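**Minutes – packing bench catch-up, Hisley workroom, 30 January 2018**

Kettle on at ten past nine, meeting started when everyone had a chair. I'm on minutes again, so if I've got your bit wrong, tell me before the next one and I'll fix it. Last meeting's minutes were accepted with one change (the broom lives behind the door, not in the toilet).
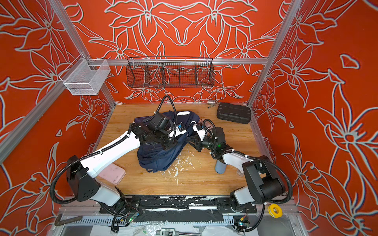
First up was the bench itself. We agreed the wooden top is a keeper and it only wants a wipe and a coat of oil before the end of summer. I'll pick up the oil. There was a longish chat about the floral panels, which I thought we'd settled before Christmas! Half the room would still like something plainer and the other half (me included) love the big lilies on the red-orange and reckon they cheer the place up no end. We had a show of hands and the flowers stay. Please don't bring it up again until winter.

**Baskets**

The black wire one on the rail has all those little compartments and we had a good go at deciding what goes where. Luggage tags at one end, zip pulls and spare sliders next, then safety pins, then pens. The white one on the left side is for rubbish only – swing tags, bits of thread, those silica sachets. Somebody suggested a second white basket for the other side. No objection, but it waits until we know what's left in the budget.

**Backpacks**

Most of the morning went on this. The Palacios order is 427 backpacks for the school start and we've got 307 of them checked and packed, so 120 to go. Well done all, that's a lot of zips! The navy ones are the slow ones. The cloth is soft and they slump the minute you put them down, so you end up hunting for the opening in all the folds.

What we agreed:

- Bag goes in the middle of the bench, zip facing up
- Run the zip the full length both ways
- Hand in every pocket, right to the corners
- Leave the small white tag on, Palacios want it there
- Fold the straps in last

We had 18 put aside with sticky zips. I said I'd rub a bit of candle wax on a couple and see how we go before we send the whole lot back to Stiner. If the wax is no good, they go back in one carton with a note. I've already got a carton.

**Hard case and tools**

The black case should sit at the back right with the lid shut. It's been wandering. Small metal tools go back inside it when you finish, and yes, that includes the little silver ones, which roll. I lost twenty minutes last week looking for one and found it in my apron pocket, so I'm in no position to lecture anybody.

**Money**

Bresimine have quoted $2,357 for new shelving along the corridor wall, delivered and put up. It's more than we wanted to spend. We talked about second-hand and couldn't agree on it, mostly over who owns a ute. I'm to ask Bresimine for a price without the installation and bring it back to the group.

**Other bits**

The window over the sink is jammed again. The fan has been moved closer to the bench for the hot days, and please switch it off at the wall when you leave. Biscuits were very good, thank you to whoever made the ginger ones.

**To do**

- Me: oil, candle wax test, ring Bresimine
- Everyone: finish the last of the navy backpacks before starting the pencil cases
- Whoever's in first: empty the bin under the sink

Finished at twenty to eleven. Next meeting same time, two weeks from today, and bring your own mug.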